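Last updated: January

Chapter 6
Choosing a Two-Armed Bench System: Kits, Services and What to Ask

A buyer who has dealt only with fixed machines will find the market for two-armed bench systems hard to read. Suppliers describe their goods in different terms, and the same hardware may be sold as a kit, leased as a cell or provided as part of a service. This chapter sets out the main forms of offer and the points on which they should be compared. Soft goods are used as the principal test of handling, and yarn appears in most of the exercises.

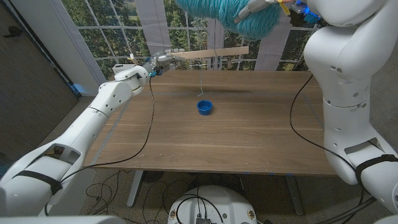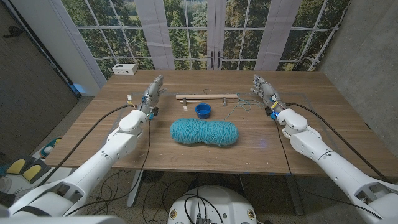 Two white arms at a table, with turquoise yarn and a small blue cup among the work.

6.1 The three forms of offer

The first form is the kit. The buyer receives the arms, the hands or grippers, the cabling and a control unit, and is responsible for putting them together. The Skudora bench kit, reviewed in section 6.4, belongs to this group. Its price is the lowest of the three systems considered, but the buyer must provide a suitable table, a power supply and a member of staff with time to learn the software.

The second form is the installed cell. The supplier delivers the system, fixes it in place, checks it and trains the operators. Vergara sells only on this basis. The contract includes a return visit after the first 500 hours of use, at which the joints are examined and the hands are adjusted.

The third form is the managed service. The supplier keeps ownership of the equipment and charges for the hours worked. Tamby and Zustik both offer terms of this kind, although they define a working hour differently. Tamby counts the time during which the arms are powered. Zustik counts only the time during which a task is running. In the comparison prepared for this chapter by Sudheer Rao, the same month of work came to 784 chargeable hours across two benches under the first definition and 682 under the second. A buyer who compares hourly rates alone will miss this difference.

6.2 Why soft goods are a useful test

Rigid parts keep their shape when they are gripped. Yarn, string and cloth do not, and a system that places blocks with great accuracy may still fail to lay down a skein in good order. The fault may lie in the hand, in the control of grip force or in the timing between the two arms. A demonstration limited to rigid parts will seldom show which.

Buyers should therefore ask to see their own materials handled. A supplier's sample may have been chosen because it behaves well. It is also reasonable to ask that soft and rigid items be placed on the table together, as they would be in ordinary work, and that the task be repeated without any change to the settings.

6.3 Points to settle before a trial

The scope of the trial should be agreed in writing. The document should name the items to be handled, state who may step in when a grip fails, and say whether such help counts against the result. It should also cover the replacement of worn finger parts, which some suppliers treat as a repair and others as a supply item charged to the customer.

Cable routing deserves more attention than it commonly receives. Cables that run outside the arms are easy to inspect and replace, but they need room to move through the full reach of both arms. The buyer should measure the space on each side of the table before accepting a layout drawing.

Noise, floor loading and access for cleaning are dealt with in Chapter 7.

Related chapters
Chapter 5: Grippers and Hands Compared
Chapter 7: Preparing the Room
Chapter 8: Service Contracts and Spare Parts
Worksheet: Planning a Soft Goods Trial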